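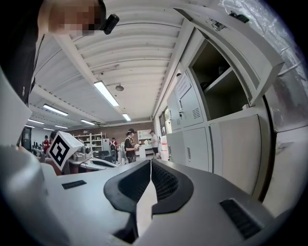

Locker Room Odds and Ends

Hi again! I promised a little gallery from the room with the gray lockers at Flimodberg, and I finally sorted it out one night in July with a big cup of tea. It's a plain sort of room (ridged white ceiling, bright rectangular lights, lots of metal cabinets) and I've grown very fond of it. I paid 300 for my share of the cabinets and I'd do it again.

The wall cabinets. Light gray metal, and they seem to go on forever when you're hunting for the right key. I like how the ceiling lights keep that side bright even late in the evening.

The corner by the sink. My favorite! Foil on the wall, bottles on the white counter, black faucet, and a tall locker with three shelves right next to it, so a plate can go straight in.
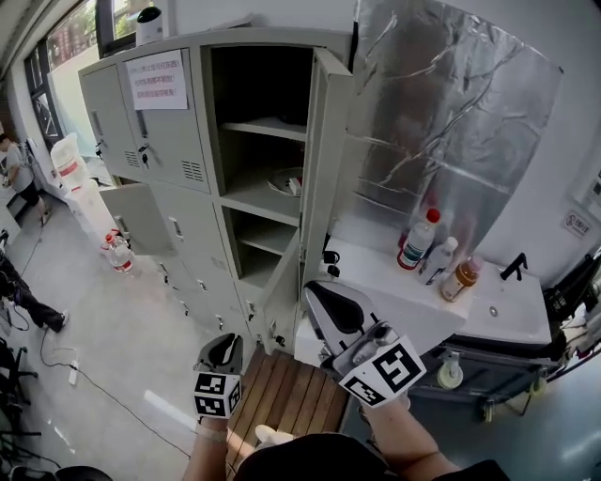
I still want hooks inside the tall door, and maybe a tray for the bottles so they stop wandering all over the counter. Pleverham has one I like, but it's too deep, so I'm measuring again before I order anything. More pictures once the hooks are up!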